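Stocking the Shared Pantry: Bulk Buying Returns to the Neighborhood

Households in Casthorpe have long bought their flour, rice and beans in small packages from the nearest supermarket. Since last May, a growing number have ordered them by the sack instead. The Chisholm Household Buying Circle now places one combined order each month on behalf of 108 member families, and its coordinators report that demand for dry goods has remained steady through the winter.

The arrangement is simple. Members submit a list during the first week of the month, using an ordering sheet known as Hetia. The lists are combined, and a single order is sent to the wholesaler. Flour and rice arrive in 25-pound sacks, which families may take whole or divide with another household. An average delivery weighs about 2,000 pounds and is sorted on the day it arrives.

Participation requires some planning at home. New members are asked to keep a record of what they cook for one full month before placing a first order. Many find that they use far more oats and canned tomatoes than they had supposed, and very little of the specialty flour they once bought on impulse. The record then serves as the basis for a standing list, which can be adjusted for holidays, school vacations and visiting relatives.

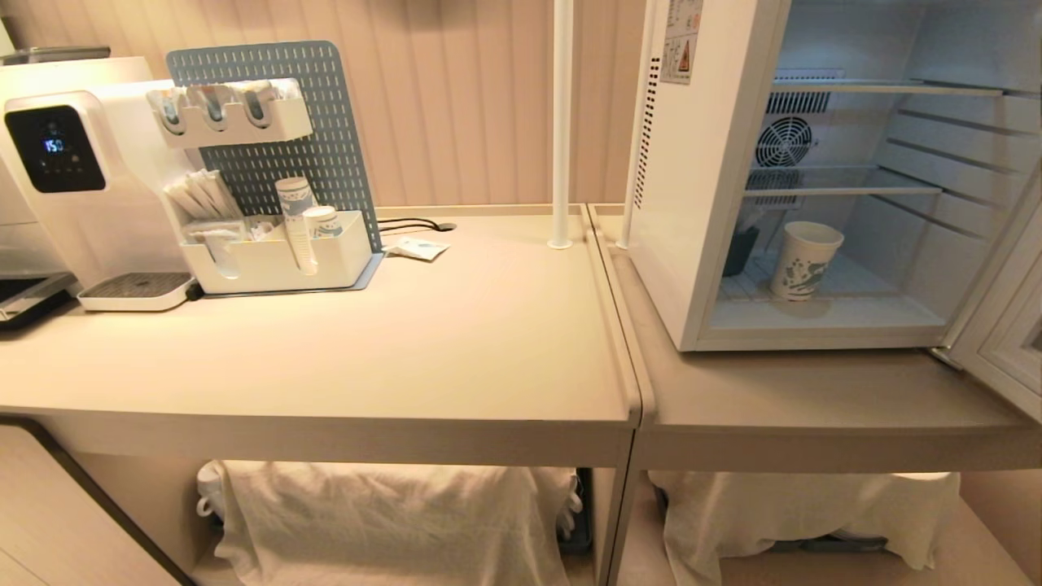

A countertop water dispenser beside a pegboard fitted with a white organizer rack.

Storage remains the most common difficulty. The circle advises families to choose a cool, dry cabinet, to transfer flour into lidded containers, and to write the date of purchase on each one. Older stock should be moved to the front whenever a new delivery is put away. Brown rice and whole wheat flour keep for a shorter time than their white counterparts and should be ordered in smaller amounts.

A companion handbook, Jultinura, was distributed to members in the fall. It contains monthly menus for families of six or more, with a shopping list for each. The first printing of 1,000 copies has been exhausted, and a second is in preparation. Orders for the next delivery close on 25 January 2024.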